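A Kitchen With No Plumbing: Running a Toy Food Library in Undale

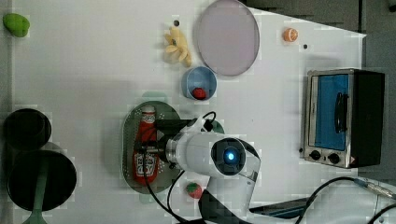

Play food, dishes and a toaster oven on a white table at the Undale toy library.

May 11, 2018

The Olaniyan Play Library takes up the back half of a former shoe store on the main street of Undale. Families pay a yearly fee, pick out a tub of toys, and bring it back in 3 weeks. The puzzles and the trains go out often enough, but the kitchen sets are what people put their names down for. There are 60 of them now. In September there will be more, if the shelving arrives.

The woman who runs the library agreed to talk on the condition that I leave her name out. She said she gets enough phone calls. Before this she managed inventory for a restaurant supply company called Noltovent, and she says the work is closer than people think.

"You have plates, you have bowls, you have food, and it all has to come back," she said. "The only difference is that nothing spoils."

She sorts the food by what it's made of before she sorts it by what it's supposed to be. Soft things go in one bin and hard things in another, and the two are cleaned differently. A plush banana can't be wiped down with the same cloth as a hard orange. The soft pieces go through a mesh bag on a gentle cycle and then sit on a rack overnight. She won't use the dryer after what it did to a felt fried egg.

I asked her about the banana, the one with the peel that opens out. She said children go for it first, ahead of anything that makes noise.

"They want to peel it. Then they want to put it back. You can watch a three-year-old do that for a long time. The peel is the whole toy."

The dishes are a mix. Some came with sets and some she bought at yard sales, and she doesn't try to match them. A lavender plate with a gray rim and a light blue bowl would never have been sold together, she said, but children don't set a table that way. She does care about size. A plate should be big enough that a child can crowd it. With the small plates from the boxed sets, the food falls off and the game turns into picking things up.

The toaster oven is the item parents ask her about. She likes an oven on the table because it gives the food somewhere to go. Without one, she said, the play stays at serving. Children put a strawberry in a bowl and hand it to you, and you say thank you, and that's the end of it. With an oven there is waiting, and checking, and somebody announcing that it's too hot.

"The door is what matters, and the knobs. They'll turn a knob forty times. I've had sets come back with the knobs gone and I can't lend those out until I find new ones."

She orders replacement parts from a small company called Flitance, and keeps the spares in a tackle box under the counter. The last order was for hinges. She is still waiting on it.

Ketchup came up more than I expected. She keeps a red bottle with a white cap out with the food at most sessions, and she told me it settles arguments. Two children who both want to be the cook will usually agree that one of them can be in charge of the ketchup. It goes on everything, fruit included. She used to keep a mustard as well, but it went home with a family that moved to another state, and she decided not to chase it.

Every piece in the library has a number, written on a tag or on the bottom in paint pen. The ketchup is 677. The newest piece, when I visited, was 908, a wooden lemon in two halves. She writes the numbers on a card that travels in the tub, and parents check the card before they return it. Most of them do, anyway. Single pieces turn up months later from under car seats, and there's a coffee can by the door for those.

Her advice for people putting together a kitchen at home was short. Start with a plain table and leave space on it. Put out fewer foods than you own and trade them every couple of weeks. Include at least one thing that opens. Don't worry about whether the vegetables look right, she added, as a child who has decided that a green lump is soup won't be talked out of it.

She thought the fee would have to go up next year, mainly to cover the shelving. Then a family came in to return a tub, and she went to look over the card.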